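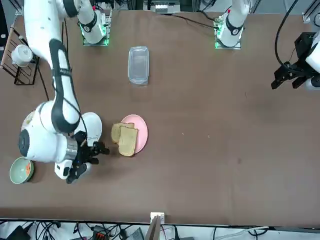 Zelle 2, Greifer am rosa Teller, zwei Scheiben Toast.

September, Vormittag. Zweite Woche mit dem Frühstücksaufbau für die Kantine bei Volalwood, und ich bin immer noch jeden Morgen als Erste da, so viel Spaß macht das! Firdevs Demirtaş hat gestern die Abläufe aus der Ausgabe mitgebracht: 92 Teller in der Frühschicht, fast alle mit denselben Handgriffen. Brot auflegen, Salat, Schälchen dazu.

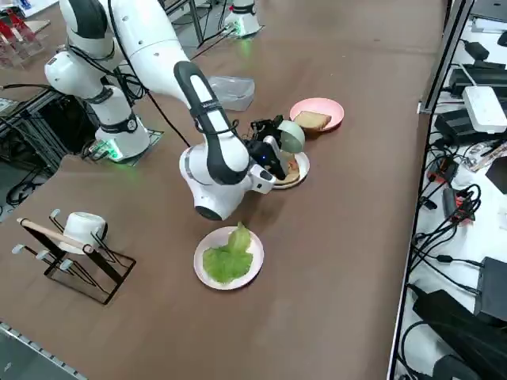 Genau dieses Auflegen wollen die Leute an der Ausgabe gern loswerden — das Abschmecken und den Schwatz am Tresen auf keinen Fall. Firdevs hat sich 12 Griffpunkte notiert, die wir mit dem Team durchgehen. Roner aus der Küche will die Pausen neu legen, wenn zwei Personen nicht mehr am Band stehen müssen, und plant sie für die warme Theke ein. Finde ich großartig, muss aber noch mit der Spätschicht besprochen werden.

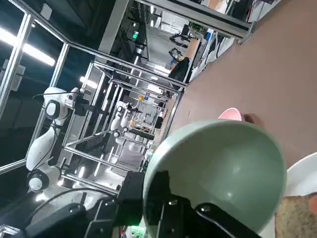
Grüne Schale im Greifer, Blick vom Handgelenk.

Offen: Anfahrwinkel für Schalen, Schulungstermin für die Küche, Arnaud wegen der Tellergrößen fragen. Salatblätter bleiben ein Thema für sich — morgen weiter damit.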